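Ticket 162 – Paltden facial steamer cuts out early
Product: Paltden steamer, bought from the Mirent online shop
Status: open

Hi there, hoping somebody can help. I've had my steamer since February and until last week it was lovely, no complaints at all. Now it starts up fine, puffs away for 2 minutes and then switches itself off with the light blinking orange. My skin's barely warm by then!

Things I've done so far: emptied it, refilled it with 200 ml of fresh water, tried a different socket, left it overnight and tried again. Same blinking every time.

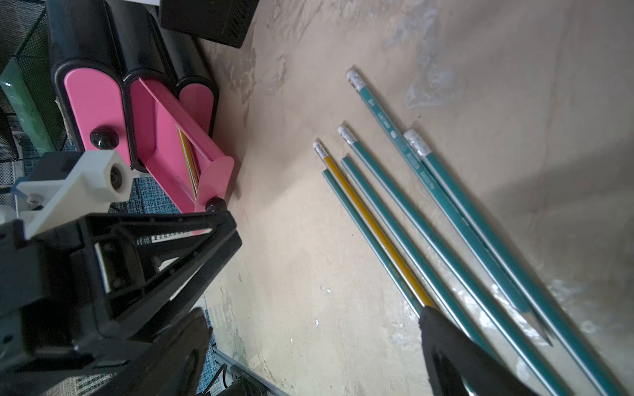
Reply from Noonan support: Thanks for getting in touch. An orange blink usually means limescale on the heating plate. Could you tell us whether you use tap or distilled water, and whether you've descaled it yet?

Tap water, I'm afraid – and it's very hard round here, the kettle's a disgrace. I'd never descaled it because I didn't know you had to (the leaflet is tiny and I lost it).

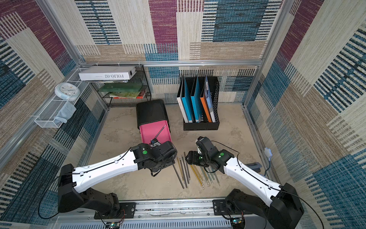 So on Saturday I bought a sachet of the Lonard descaler, left it in with the power off for the time on the packet, and rinsed it out twice. Quite a lot of white flaky bits came out, ugh. After that it ran for longer, but it still stopped before the end of the cycle.

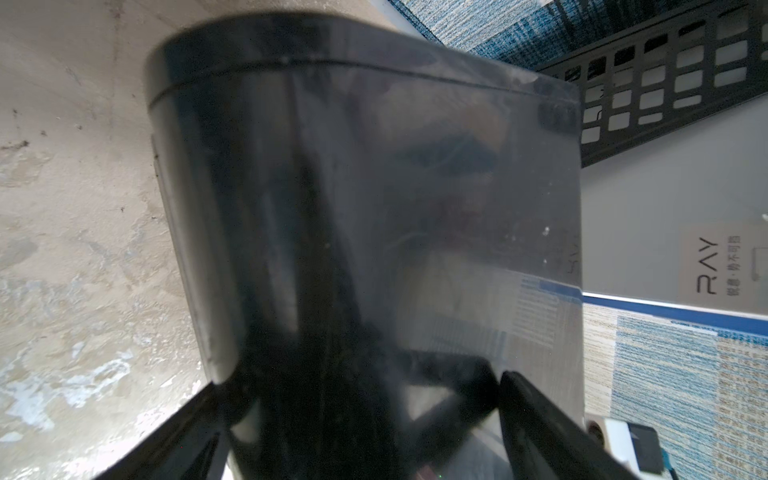

I've since done a second sachet and switched to distilled water. Last night it got all the way through, this morning it blinked again right near the finish. Should I keep descaling or is the plate past it? Also, does the Mirent guarantee cover this sort of thing? I've still got the order email.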